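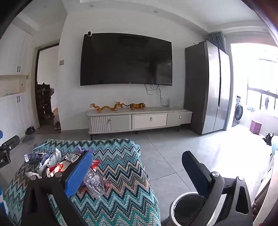 Wrappers and packets on the blanket in the living room, with the gripper's two fingers at the lower edge and the waste bin below.

Viktória Katona began building the hand-held gripper at home in January, working in the evenings and on most weekends. The purpose of the project is modest in scope: to record, by hand, how ordinary litter is picked up and dropped into a bin, so that a small arm may later learn the same task from those recordings.

"I wanted a job that every household has," Katona said. "People suggested chess pieces and colored blocks. I have no use for a machine that moves blocks."

Katona spoke with the Evavmont members' bulletin by telephone on August 4, 2020. She has belonged to the shared workshop for 3 years and continues to use its printers for structural parts, although assembly and recording now take place in her living room.

The present gripper is the fourth version. The two black fingers are driven through a short linkage held by round pins, and each carries a blue pad on its inner face. According to Katona, the pads required more attention than any other component. The first set, cut from a smooth sheet, could not hold a snack wrapper by its corner.

"Film is the difficult material," she said. "A box has sides. A wrapper has whatever shape it had when you let go of it, and a clear bag is worse, for the camera and for the fingers."

Kacper Domański, who supervises the mechanical bench at Evavmont, reviewed the linkage drawings in the spring and recommended a longer finger arm with material removed from the center. Katona adopted the change after some resistance. "He was right about the weight at the tip - my wrist noticed within one evening," she said.

Recording sessions are limited to 90 minutes. Packets, tissues and bags are laid out on a crocheted blanket, and the bin is placed on the tile floor beside it. Katona considers the zigzag pattern of the blanket a useful difficulty, as a plain surface would make every item easy to separate from its background. She has so far logged 2,099 pickups, including failed attempts, which are kept and marked as such.

Daylight from the balcony remains an unresolved matter. Katona has tested recording with the curtain drawn and with it open, and she intends to retain both sets.

The arm itself has not been completed. Its base joint is being reprinted, and Domański has asked to inspect the wiring before power is applied. Members who wish to borrow the gripper drawings may request them at the mechanical bench. Katona asks that any changes to the pad mounts be written on the sheet and returned with it.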